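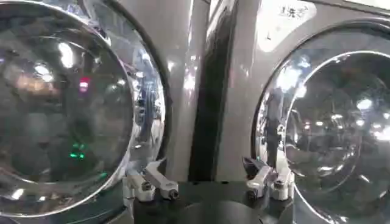

Unit 4: Washing and Fiber Care

Reading time: 2 minutes

This unit covers what happens to cloth in the wash and how to choose a program from the fiber content. Bring your swatch card from the Boros mill pack to class. We will use the cotton, wool and polyester pieces.

What washing does

Four things clean a fabric: water, chemistry, heat and movement. If you lower one, you usually have to raise another. A cold wash needs more time or a detergent made for low temperatures. A short wash needs more heat or more rubbing. Most care problems come from raising the wrong one for the fiber.

Water carries the soil away, and it also swells some fibers. Cotton and viscose take up a lot of water. Cotton gets stronger when wet. Viscose gets weaker and can tear if it is wrung out. Polyester takes up almost none, so it dries fast but holds on to oily soil.

Detergent

The working part of a detergent is the surfactant. One end of the molecule is drawn to water and the other to grease, so it can lift oil off the fiber and keep it in the water. Powders often contain bleach, which liquids usually do not. Enzymes break down particular stains: protease for blood and egg, amylase for starch, lipase for fat. Do not use protease on wool or silk. Both fibers are protein and will be damaged over time.

Using too much detergent is a common fault. The rinse cannot remove it all, and the residue makes towels stiff and dulls dark colors. Hard water needs a larger dose than soft water – check the package.

Shrinkage

Relaxation shrinkage: yarns are stretched during weaving and finishing, and they go back when wet. Most of it happens in the first few washes. The Skunden cotton sample was marked at 400 mm before washing and should be measured again once it is dry and flat. Write both lengths on your sheet and work out the change as a percentage.

Felting: this happens in wool. The scales on the fiber lock together with heat, moisture and movement. It cannot be reversed. Wool programs use slow, gentle drum action and cool water for this reason.

Drum action

Front-loading machines lift the load and drop it through a small amount of water. Top-loaders with an agitator use more water and rub the cloth harder. Overfilling a front-loader stops the drop, and soil stays in the middle of the load. Leave a hand's width at the top of the drum.

For lab work, keep to the Lekside care table. Delicates and knits get the low spin. Sheets and towels may go up to the high setting – results in the handout assume the same spin for every cotton sample.

Before next class

Read the Desulik chapter on finishes, sections 2 and 4. Fill in the shrinkage sheet for cotton and wool. Bring one garment label from home and be ready to explain each symbol on it.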